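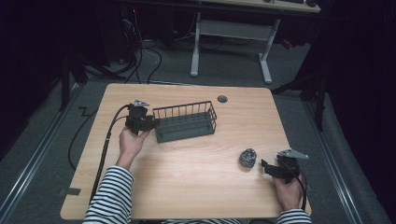
Table with wire basket, ground floor.

Report on the Visit to the Wemard Household Goods Distribution Center

Last updated: 21/09/2019

Search this site Enter keywords Go

Members of the Regional Retail Supply Association visited the Wemard distribution center at the invitation of its operations manager, Kristaps Lill. The visit had been planned since March, when the Association's working group on storage and returns asked to see a site that handles small household goods for independent stores.

The group was received by Mr. Lill and by Nuala Sheehan, who is responsible for customer accounts. Ms. Sheehan gave a short presentation on the company. Wemard supplies 334 stores and keeps 700 product lines in regular stock, of which kitchen and storage items form the largest share. Orders received before noon leave the building the same day. Smaller stores may order single units of most lines, a service introduced after the merger with Lider.

The tour began at the receiving docks and continued through the high racks to the packing hall. Members took particular interest in the labeling of mixed pallets. Each pallet carries one sheet listing its contents by aisle of the receiving store, and Liis Ramanauskas of Toom reported that her staff now unpack a delivery in 40 minutes. Several members asked whether the same sheet could be supplied electronically. Mr. Lill replied that a trial is under way with stores in the Gudivine area and that results will be shared with the Association.

Discussion after lunch dealt mainly with returns. The present limit of 30 days was considered too short for seasonal goods. Ms. Sheehan agreed to raise the matter with management but could make no commitment on the day. Birutė Rimkutė asked that damaged packaging be treated separately from damaged goods, and this was noted.

The Association thanks Wemard for its hospitality. Members who wish to receive the presentation should write to Ieva Koppel at the Association office. Parking at the site is limited, and future groups are advised to travel together.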